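We use cookies to remember your settings and keep you signed in. Accept | Manage

Gripper unit check after the stop fault, Plokmont kitchen
Checked by Aidan Conneely, 25/04/2019. Read over by Heike Kettler.

1. Fault log read before power-up: DONE
The arm stopped itself at cycle 1,038 with the fingers refusing to open, and I let it sit a good while before going anywhere near it. Thank you, Heike, for leaving the log just as you found it!

2. Fingers looked over, close to the counter and again by the microwave: DONE, see comment 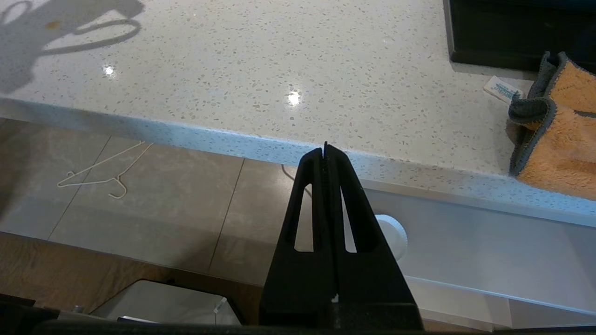
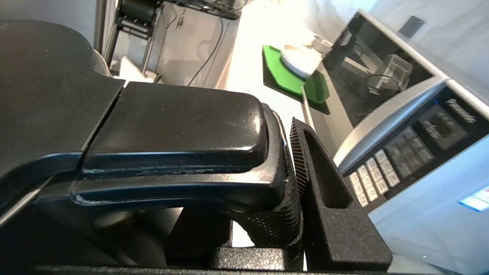 3. Floor and counter clear of snags: NOT PASSED
There's a wire hanger on the tiles and a thin white cable looped nearby, and the orange cloth is hanging over the counter edge. Please pick these up, dear all, before anyone runs it again.

4. Emergency stop pressed and reset: PASSED
Tried from both sides of the room, and it cut out nicely each time (such a relief after last August).

5. Restart: ON HOLD
Slow speed only once item 3 is put right, and someone standing by the stop for the first 281 cycles, please.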